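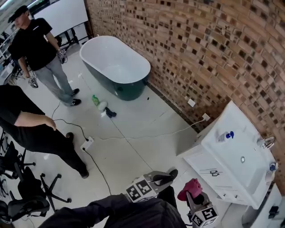
Flastora hand-held grippers: setup and care notes for the bathroom station

Hi! I'm Inès Besson and I look after the grippers and the bathroom station at Rumthorpe. These notes started as a sticky note on my monitor and got out of hand. They cover how we set the station up, how we keep the grippers in shape, and what to do when one of them sulks. If you only want the recordings, skip to "What's in the folder" and leave me to my screws.

What the station is

It's a cleaning and tidying station built out of bathroom furniture. People work it with hand-held grippers, two to a person, one in each hand, and the same finger design goes on the arm later. The marker cubes give us the gripper pose, the camera on each gripper gives us the close view, and a head camera gives us everything else. The tasks are things like picking up a cloth, handling a spray bottle and wiping down the sink.

Before you start

Run power first. The strip lives on the floor and the cables go wherever people's feet want to go, so walk the cable before you pick anything up. I like the slack on the wall side. Kofi Alhassan likes it on the chair side, and he is wrong, but he does more sessions than I do, so check which way it's been left.

Then push the chairs back. They have wheels and they drift.

Turn on the grippers one at a time and wait for each camera to show up in Eltano (our recording app) before you switch on the next. If you power a pair together, left and right can come up swapped, and you won't notice until you play the session back. I lost a whole morning that way in January.

Check the cubes

This is the step people skip! Hold each gripper up to the head camera and turn it slowly. Eltano should keep the cube outline green the whole way round. If it flickers, try these in order:

- Wipe the cube with a dry cloth. No spray, it lifts the print.
- Give the cube a gentle twist. It should not move at all. If it does, tighten the screw underneath and redo the calibration.
- Look for glare. The ceiling lights catch a new cube badly, and a light pass with fine sandpaper over the laminate fixes it (ask Odette Marchal to show you once before you try).

Calibration takes 120 frames per gripper. Go slowly and tilt it more than feels natural.

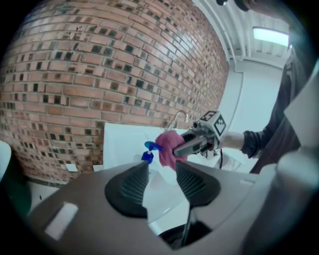
Fingers and pads

We swap fingers more than anything else. The soft ones with ridges hold fabric nicely, but lint packs down between the ridges and then everything starts to slide. An old toothbrush clears it. Do it after every cloth task, even a short one.

Squeeze the trigger all the way and look at how the tips meet. They should touch evenly along the pad. If one side arrives first, loosen both finger screws, close the gripper on a folded piece of card, and tighten them again with it still closed. Léonie Maillard worked that trick out and it's saved us a lot of fiddling.

Replace a pad when you can see a tear or when it fails the cloth pull, 3 tries in a row. The cloth pull is what it sounds like — grip a cloth, tug it by hand, see if it slips. Spare pads are in the Pelletier drawer unit, second from the top, and please write down what you took.

When something goes wrong

Camera drops out mid-session: nearly always the thin cable where it comes up through the body. It gets pinched if you close the housing in a hurry. Open it, reseat it, leave a little loop.

Trigger feels gritty: blow it out, one drop of light oil, work it a few times. More oil is not better. I've cleaned up after "more oil."

Pose jumps when your hands cross: one cube is hiding the other. Nothing is broken. Mark the take and do it again.

Width reading never reaches zero: there's lint in the slide, or someone fitted fingers without re-zeroing. Open fully, close fully, hit Zero in Eltano.

What's in the folder

There are 463 takes from this station, with both gripper views, the head view, poses and finger width for each. Of those, 70 are tagged "redo" for dropped frames or jumpy poses. I left them in for anybody working on tracking, but filter them out if you're training on the tasks.

Each take has a plain text note from whoever was wearing the grippers. Spelling varies. Ginette Hervieu's notes are the ones to read if you want to know which pads were fitted, she writes it down every time.

Known gaps: no wet-surface takes yet, and nobody left-handed has recorded anything. If that's you, come and find me.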